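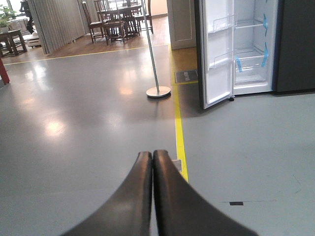
Teaching a robot to open a refrigerator is mostly a matter of teaching yourself what you do when you open one, according to Signe Ásgeirsdóttir, and she would add that very few people know. Ask a friend how the door gets opened and you will hear "I pull the handle." Then watch the same friend do it. They step back with one foot, they turn at the waist, and somewhere in the middle of the swing they stop pulling and start pushing from the inside of the door, all while thinking about lunch.

Home Contents Chapter 5 Exercises Glossary Instructor Login

Chapter 5
Showing the Task

5.1 Two ways to lend a hand

In the last chapter we wrote motions down as lists of positions, and if you worked through the exercises you probably came away a little tired of it. (Most of my students do, and I have never held it against them!) This chapter takes a friendlier road. We will let a person perform the task with the robot's own body, record everything while they do, and only afterward worry about how the machine might manage it alone.

There are two common ways of going about this. In the first, which we will call hand guiding, you take hold of the arm and move it through the job as you might guide a child's hand around the letter S. The motors are set to carry the arm's own weight and otherwise give way to you. In the second, remote control, you stand or sit somewhere else and work a pair of hand controllers, or a smaller copy of the arm, and the robot follows along.

Hand guiding is lovely for beginners. You feel the weight of the door, you feel the seal let go, and your wrist makes small corrections before you have noticed that any were needed. The trouble is that you are standing right there. Your sleeve is in the wrist camera's view, your foot is where the base wants to roll, and some of the force that moved the door may have come from your shoulder and never passed through the gripper at all.

Remote control clears you out of the way, and what the wrist camera records is much closer to what it will record later, when the robot is working on its own. You pay for this in feeling. A new operator looking through the wrist camera sees two dark fingers and whatever lies past them, and must judge from that alone how far off the door is. Expect the first afternoon to be slow.

5.2 The refrigerator as a teacher

We will stay with one task for the whole chapter, and it is the refrigerator door. I chose it after a good deal of dithering. A drawer is too easy, since it moves in a straight line, and a jar lid asks too much of a simple two-fingered gripper. A door sits nicely between them. It turns on a hinge the robot cannot see, it resists at first and then hardly resists at all, and when it stands open it takes up a great piece of floor that was free a moment ago.

That last point catches people. At Hallgrímsson, where the recordings used in this book were made, the first operators opened the door beautifully and then drove the base straight into it. The plan for the hand was fine; the plan for the rest of the robot had been left out. So when you prepare a demonstration, walk through it yourself first — slowly, with your elbows in — and decide where the base will be when the door is at its widest.

It helps to mark the floor. A strip of bright tape gives the operator a straight line to judge by through the camera, and it gives the two of you something to point at when you disagree about where the last run started. Polished floors need a little patience, because reflections of the ceiling lights slide about as the camera moves, and a tired operator may steer by a reflection without noticing.

5.3 How many times is enough?

The Plulleck collection, which you will download for the exercises, holds 552 demonstrations of the door task, all given by remote control. You will not need them all to begin. In Exercise 3 you will train on the first 43, see where the robot hesitates, and choose your next ones with that in mind. Please keep the failed runs, too, in a folder of their own. A run in which the fingers slip and the operator recovers is often worth more to you than a smooth one, provided it is labeled truthfully.

Before you go on, find a door at home and open it five times, as slowly as you can bear. Write down where your weight is each time your hand changes what it is doing. Bring the page with you to Section 5.4, where we will turn it into a recording plan.

This site uses cookies to remember your place in the book. Accept Manage settings

Previous: Chapter 4 Next: Section 5.4 Back to top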